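Grukwood starter kit: 15 min slot, notes to self

Open
Say hi, thank Leidy Usuga for the slot. Say up front: we bought it, nobody at Grukwood is paying for this. They know I'm talking, they haven't seen the notes.
Who's heard of them? Show of hands, move on fast.

What's in the kit
Arm, two-finger gripper, wrist camera, the software license, one year of support. Table and props are NOT included. People always ask, get it in early.
Support goes through Sinby, the reseller. Els Dewulf over there answers her own email. Good.

Setup
Budget a full day. We took 4 hours for the arm and then the rest of it fighting the network settings. The manual has them wrong on page 27, write the page number on the board.
Man-lok wrote up a corrected version, link at the end (CHECK LINK WORKS)
Don't let them think it's plug and play. It isnt.

Teaching it stuff
Two ways. Hand guiding, you hold the arm and move it. Or recording runs and letting the software learn from them.
Hand guiding: fine for anything that stays put.
Recording: their sheet says 50 runs per task. For hard plastic, OK. For soft stuff I'd plan on more. Say that slowly, it's the bit Prirkville will care about.
Mention that throwing out bad runs takes longer than recording. There's no bulk delete. Teófilo asked them for it in September, still waiting.

Soft items
Main reason we wanted it. Squishy things change shape when you close on them so the grip force setting matters a lot. Default too high imo.
Start low, come up in small steps, save a preset per item. Presets are the best part of the softwear, show the menu if the laptop behaves.
Kitchen stuff on the table too, clutter makes it a fairer test.
Banana plush in the fingers in the wrist view, toaster oven over on the right in the overhead one:

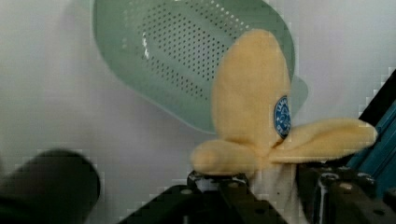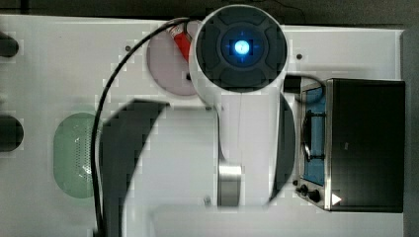 What I'd change
Cable. Wants clips along the arm, we bought our own.
Wrist view is tight, you lose the rest of the table. Get the overhead camera add-on, it's extra, yes, grumble about that.
Echeverri sells a similar kit with 4 spare finger pads in the box. Grukwood gives you none. Jérémie Cordier has the Echeverri one, point people at him in the break.

Q&A
Price: send them to Sinby, don't quote ours, it was a bundle.
Would I buy it again: yes, with the overhead camera from day one.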